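The Candthorpe Office of Unclaimed Property

Notice to residents, August

The Office regrets to report that the river has again returned more than it took. Following the high water of last month, 412 articles were brought to the hall on Trivley Street, where they were dried, tagged and entered in the ledger. Residents have until the close of the month to present a claim.

Of the articles received, 194 have been matched to their owners. A further 110 have been matched to persons who deny ever having owned them. The Office does not take a position in such matters. It asks only that the denial be made in writing, in ink, at the second window.

Claimants are reminded that the ledger is opened at nine in the morning and that the hall clock is correct. The clock at the ferry landing has run backward since the flood and should not be used for appointments.

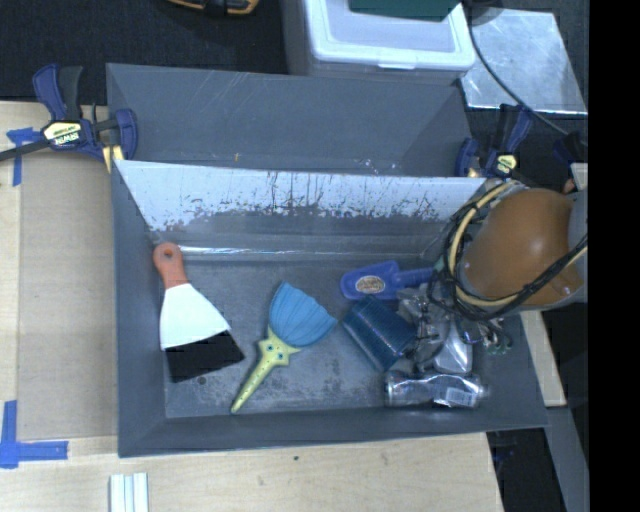

Certain articles require special handling. The letters found in the Parsa mill race are addressed to households that have not yet been built — the Office will hold them until the streets are laid. The piano may be heard on request but is not to be moved. The door recovered from the lower meadow must remain shut, and the knocking should be answered politely.

A resident of Nutano Lane has asked whether the Office will accept the return of an article claimed in error last year. It will. The article in question, a winter, was signed out on form 70 and has been missed by its rightful owners, who live on the far bank and have had no snow.

The second window will stay open late for this purpose. Please bring the receipt.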